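What a death notice costs now
6/12/25

My uncle's notice ran in the Prokescombe paper last month and I have had the invoice on the kitchen table ever since. We were charged by the word after the first 20, which I don't mind, as papers have always done that. What I mind is the extra line at the bottom for something called a Rerar page.

For anyone lucky enough not to have needed one, a Rerar page is an online memorial. You get a photograph, a candle that flickers when you click on it, and a box where people can leave a message. Ours had been set up before we were asked. The woman on the phone said it was "included", and then the bill said £114. When I rang back she told me it was included in the sense that it was part of the package. I asked whether there was a package without it. There was, but you had to ask for it, and I'd like to know how many people in the week after a death think to ask.

The name on the small print is Grenuteck, who as far as I can work out sell the same page to papers and funeral directors under several names. They say it will be there "for generations". I read the terms. The page is hosted for 2 years, after which there is a renewal fee, and the fee isn't stated. I don't know how long a generation is in Grenuteck's office but my mother would call that a short one.

I'll be fair where I can. My cousin in Canada couldn't get over for the funeral and she did write something on the page, and she says it helped her. I believe her. She could also have written it in a card, and we'd have it in the drawer with the others, and no one would be sending us an email every ten days inviting us to "upgrade the candle".

The other thing they offered was to write the notice for us. You fill in a form with dates, jobs, hobbies and up to five "personality words" and it sends back a finished tribute of up to 1000 words. I tried it, partly out of spite. It said my uncle had a zest for life and lit up every room he walked into. My uncle, Vytas Lukoševičius, walked into rooms quietly and sat down by the radiator. He mended clocks and radios, he lost money on greyhounds, and he was married for most of his life to a woman who did the talking for both of them. He'd have wanted to know who this zestful fellow was.
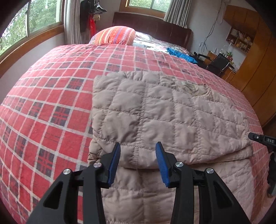 It also spelled his name wrong. It dropped both the marks and one of the letters, and the proof from the paper came back the same way, so I suspect the one is fed straight into the other. I sent it back. The second proof had the letter but no marks. The third was right. People with names like ours are used to this and most of us stop correcting it at the dentist or the bank, but I wasn't going to stop there.

I wrote the notice myself in the end. It took an evening and it wasn't very good. I put in his dates, where he was born, where he worked, my aunt's name, the children in order and the time of the service. I put in the clocks and left out the greyhounds, on my aunt's instructions -- she was quite firm.

What I keep coming back to is a conversation with Nkechi Igwe, a friend from my old job who buried her father in March. She was sold much the same thing by a different firm and paid up without looking. She told me she has been on the page once. Her view is that it was a bad week and she'd have signed for a brass band. I said that was exactly my complaint, and she said yes, she knew, but she'd rather lose the money than spend the year being angry about it. I can see the sense in that. I have still written to Grenuteck.

They replied, I'll give them that. The reply began by saying they were sorry for my loss and ended by asking me to rate the reply. In between it said that the charge had been agreed at the time of booking and that the paper handles refunds. The paper says that Grenuteck handles refunds. I have sent each of them a copy of the other's letter.

If you have to do this soon, ask for the price of the printed notice on its own, and ask for it in writing. Check the proof letter by letter, twice if your name has anything above or below the line. I'll put a note here if either of them pays up, but I'm not expecting to need it.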